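방산 혁신센터 공개의 날을 다녀와서

2018년 3월 13일

초청장에는 '미래 전장의 문제를 여는 하루'라고 적혀 있었다. 이런 문구를 보면 일단 의심부터 하는 버릇이 있어서, 갈까 말까 한참 망설이다가 결국 등록했다. 장소는 항만 뒤쪽 산업단지에 있는 Datetti 혁신센터. 문을 연 것은 지난 1월이고, 군 관계자가 아닌 사람에게 내부를 공개한 것은 처음이라고 했다.

등록대에서 받은 명찰 번호는 54번이었다. 오전 일정은 센터장 Tamer Bataineh의 발표로 시작했다. 슬라이드 첫 장에 '실패할 자유'라는 말이 크게 떠 있었는데, 정작 질의응답에서 지금까지 중단한 과제가 몇 건이냐고 누가 묻자 "아직은 없다"는 답이 돌아왔다. 실패할 자유를 준다면서 두 달 넘게 접은 과제가 하나도 없다면, 아무도 그 자유를 쓰지 않았거나 처음부터 실패하기 어려운 과제만 골랐다는 뜻 아닌가. 발표자는 그 점을 길게 설명하지 않았다.

센터가 접수한 제안은 2262건이라고 한다. 이 숫자는 하루 동안 네 번쯤 들었다. 그중 시제품 단계까지 간 것은 6건이다. 이쪽 숫자는 내가 따로 물어봐서 알았다. 비율이 낮은 것 자체를 탓할 생각은 없다. 제안은 원래 대부분 버려진다. 다만 접수 건수를 성과처럼 내세우는 것은 우편함이 가득 찼다고 자랑하는 일과 크게 다르지 않다고 본다.

점심 전에는 참여 업체 두 곳의 설명을 들었다. Winow는 정비 부대용 부품 수요 예측 소프트웨어를 만든다. 시연은 매끄러웠지만 시연용 자료로 돌린 것이었고, 실제 부대의 정비 기록은 아직 받지 못했다고 했다. 보안 등급 때문에 협의가 길어진다는 것이다. 이 업계에서 십 년 전에도 똑같은 말을 들었다.

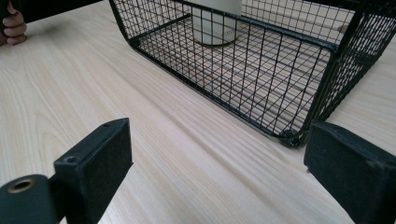

밝은색 나무 탁자와 검은 철망 바구니

오후에는 Altex의 휴대용 전원 장치를 보았다. 솔직히 이날 본 것 중에서는 제일 나았다. 새로운 기술이라고 할 만한 것은 거의 없고, 민수용 배터리 관리 기술을 가져다 군용 무전기 몇 종에 맞게 고친 물건이다. 담당 기술자 Tala Nseir는 설명 중에 '혁신'이라는 단어를 한 번도 쓰지 않았다. 대신 병사가 장갑을 낀 채로 연결부를 잠글 수 있느냐는 문제로 반년을 보냈다고 했다. 무게는 2615그램. 더 줄일 수 있느냐고 물으니 외피를 얇게 하면 되지만 낙하 시험을 통과하지 못한다고 바로 답했다. 이런 대답을 들으려고 견학을 가는 것이다.

문제는 그다음이다. 이 장치를 누가 사느냐고 묻자 분위기가 조금 어색해졌다. 센터는 시제품까지만 지원하고, 양산 예산은 조달 부서 소관이다. 그런데 이날 조달 부서에서 나온 사람은 없었다. 안내 책자에도 시제품 이후의 절차는 '관계 부서와 협의'라고만 되어 있다. 발명을 장려하는 조직은 만들었는데, 그 결과물을 부대까지 보내는 통로는 예전 그대로인 셈이다.

마지막 순서는 Abou Jaoude 회의실에서 열린 간담회였다. 벤처 문화, 속도, 개방성 같은 말이 오갔다. 중소업체 대표 한 분이 제안서를 내고 첫 회신을 받기까지 얼마나 걸리느냐고 물었는데, 사례마다 다르다는 답이 나왔다. 그분은 받아 적다가 펜을 내려놓았다.

그래도 센터가 쓸모없다고 쓰지는 않겠다. 업체와 정비 인력이 같은 자리에서 이야기하는 것만으로도 예전보다는 낫고, 실무자들은 대체로 질문을 피하지 않았다. 내년에 다시 공개한다면 접수 건수 말고 부대에 실제로 배치된 품목의 목록을 보고 싶다. Altex의 전원 장치가 거기 들어 있는지부터 확인할 생각이다.

참고로 센터 주차장은 방문객에게 열려 있지 않다. 정문에서 신분증을 맡기고 셔틀을 타야 하는데, 돌아오는 편은 예정 시간보다 늦게 왔다.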